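Unit 3 – Can machines do the housework yet?

Read these notes before the exercise. The short answer is: some chores, in some houses.

A washing machine is successful because we bring the work to it. A chore robot must go to the work, and every kitchen is different. Opening a cabinet is a good test. The robot must find the handle, hold it, and pull along the curve of the door.

In our Ernach exercise, the program gets 2000 simulated tries. Please write down your failures also – they are useful for the discussion. 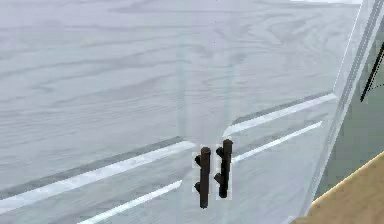 Fig. 1. Simulated cabinet with two doors and dark bar handles.

Question for the group: the two handles are close together. How should the program choose which one to pull first?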